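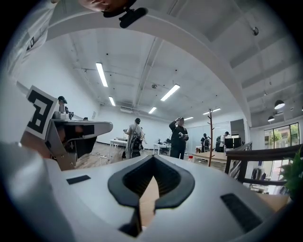
Chapter 4
Light Where You Work

My first office job was at Brunton, in one big room with a white ceiling, and I swear I spent half of every afternoon looking up. Pipes, beams, long fluorescent lights, the works! I'd never wondered who decides where a light goes (does anybody?) until my desk got moved and I started having headaches by lunch.

So in this chapter we're going to look up on purpose. We'll start with plain old brightness, then glare, then what an exposed beam does to the light beside it. Keep a pencil handy, and sketch the ceiling over your own desk before you read section 4.1. Mine took up 4 pages, but I get carried away.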